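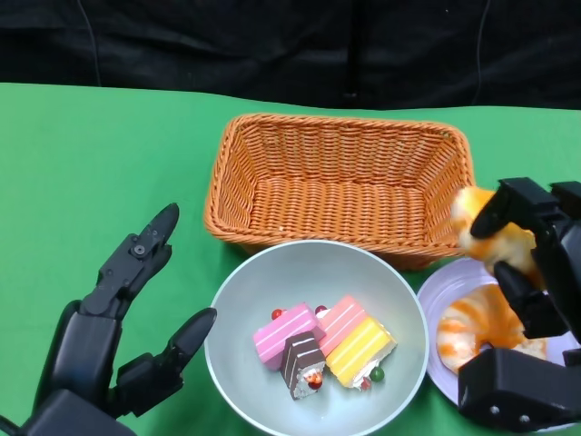

Wulum op shop to move into old Flosari showroom

2 min read

Wulum's only op shop will leave its rooms behind the town hall and reopen in the former Flosari furniture showroom on Chiang Street, after shire councillors approved a change of use for the building.

The shop has outgrown its current space, where donations of furniture have been turned away for most of the past year. The showroom has 434 square metres of floor on one level, a loading bay at the rear and parking on both sides of the street.

Manager Cheuk-hei Hsueh said the shop would keep trading until the day before the move.

"We'll close for a week at most," she said. "People can keep bringing clothes and books in as usual. If you've got a couch or a wardrobe, please hang on to it until we're in the new place."

Homewares will get the front half of the showroom. Crockery, baskets, glassware and linen now share two short aisles with the toys, and Ms Hsueh said customers had been asking for more room to look through them.

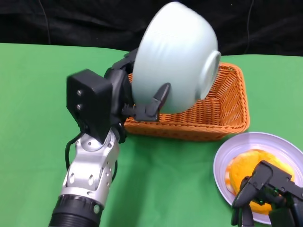 Prices will not change. Most kitchen items will stay under $5, and the half-price rack for clothing will move across as well.

Council received 1252 responses to its survey on the future of the building, which has been vacant since Flosari shut its Wulum branch. A gym and a medical centre were also put forward. Councillors voted for the op shop after the owner of the building, Vikia Holdings, offered a five-year lease at a reduced rent.

Two conditions were attached. Donations can't be left outside after hours, and trucks must use the rear lane between 7 am and 6 pm. Three residents of the lane had written to council in August with concerns about noise.

A ramp has to be built at the front entrance before the doors can open, and the toilets need to be brought up to standard. The shop will pay for the toilets from its savings. Council will cover the ramp at a cost of about $14,000, taken from this year's access budget.

The rooms behind the town hall will go back to the shire. No decision has been made on what to do with them, though the library has asked to use one for storage.

Anyone who can lend a trailer for the move can leave their details at the counter.

Sep 17, 2026

2 comments
434 shares

Get local stories in your inbox each morning. Sign up to our free newsletter. You can unsubscribe at any time.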